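Lotstead Remote Demonstration Program: Frequently Asked Questions

What is the purpose of the program?
The program collects examples of household tasks carried out by people who operate a robot from a distance. The examples are used to train control software at Laltau. Questions of policy are handled by the program coordinator, Doina Ionescu.

Do I need previous experience?
No. New operators complete two practice sessions before any of their work is counted. Both take place in simulation.

What equipment is used?
Operators work with either the Hedegaard hand controller or the Wivum glove. The hand controller is issued for tasks with a two-finger gripper. The glove is issued for tasks with a fingered hand, and must be fitted at the desk before first use.

How long is a session?
Each session lasts two hours, with a break of 29 minutes. Morning sessions begin at 9:00. There are no sessions on Tuesday.

How many demonstrations must I complete?
A full assignment consists of 204 accepted demonstrations. Rejected attempts do not count toward the total, and there is no penalty for them.

Why was my demonstration rejected?
The most common grounds are a long pause in the middle of a movement, contact with an object that is not part of the task, and ending the recording while the object is still held. Written comments are posted to your account – please read them before you repeat the task.

May I correct a mistake during a recording?
Yes. A missed grasp followed by a second attempt is acceptable and should be left in the recording. Please do not restart for this reason alone.

What do the simulated tasks look like?
Rooms and objects vary from one task to another. Cups and mugs are used often.

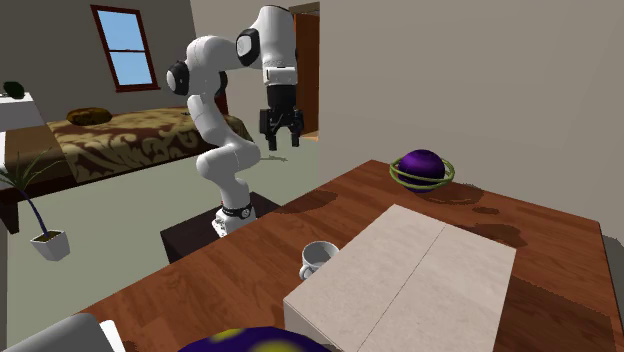
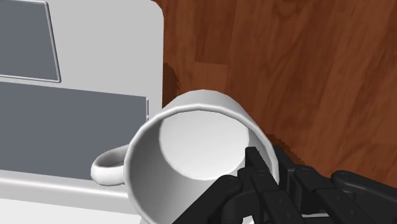

Operators may request a different task once per assignment. Requests are made through the account page and are normally answered by the next session.

Can I take part from home?
Simulated tasks may be completed from home with the hand controller. The glove may not leave the Lotstead site.

Who may see my recordings?
Recordings show the simulated room and the movements of the robot. Your name is removed before they are passed to the training team. To withdraw a recording, write to the coordinator and give the session number.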